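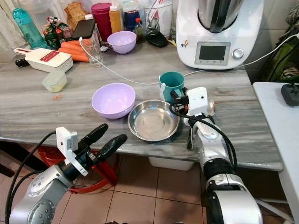
Cutum's Cinema Preset lands on Bikstead TVs

Posted August 19, 2025

If you own one of the newer Bikstead televisions, go and have a poke through your picture menu tonight, because there might be a new option hiding at the bottom of it. Cutum, the streaming service, has started rolling out its Cinema Preset to the Oshima range (that's the 2024 and 2025 sets), and mine turned up overnight without so much as a pop-up.

The idea is pretty simple. When you start a film in the Cutum app, the telly drops motion smoothing, turns the sharpening right down and shifts to a warmer colour setting, so what you get is a lot closer to what the people in the grading suite signed off on. When you back out to the footy or the news, everything goes back to how you had it. I've been switching all that stuff by hand for years, and then forgetting to switch it back, so I'm rather pleased!

You'll need software version 3465 or later. Mine was still on 3214 yesterday arvo and I'd been told to expect it in September, so either somebody's running ahead of schedule or my postcode got lucky. Look under Settings, then Picture, then App Presets. If there's nothing there, try a manual update check, and leave the set plugged in at the wall while it does its thing (it took a good long while at my place, with two restarts).

I gave it a run last night with a slow, gloomy detective series and then a cartoon. The detective show looked terrific. Skin tones calmed down, and the dark hallway bits had some actual shape to them instead of that grey soup. The cartoon I wasn't so sure about. It's a fair bit dimmer than the Vivid setting my family has got used to, and there was some grumbling from the other end of the couch. You can nudge the brightness while the preset is on, but the colour and motion settings are greyed out, and I'd have liked a bit more say in that.
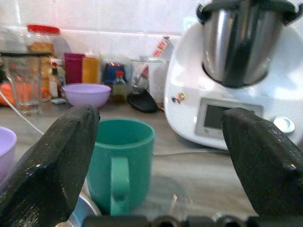 Sidra Minhas wrote in to say the preset won't kick in on her Oshima if she opens Cutum through a Clamby streaming box, only through the app built into the telly. She reckons that should be spelled out on the update screen, and I'm with her. I tried the same thing on my own Clamby and got nothing either, just my usual settings. Bikstead's support page does mention it, right down the bottom under known limitations, along with a line saying live channels in the Cutum app aren't covered for now.

Older sets miss out, I'm sorry to say. Bikstead's list starts with the 2024 models, and there's no word on the ones before that. No extra charge for anyone who does get it, and it works on every Cutum plan, including the cheap one with ads (the ads come through in the preset colours too, which makes them look weirdly classy).

To turn it off, go back to App Presets and untick Cutum. The setting sticks after a restart, I checked.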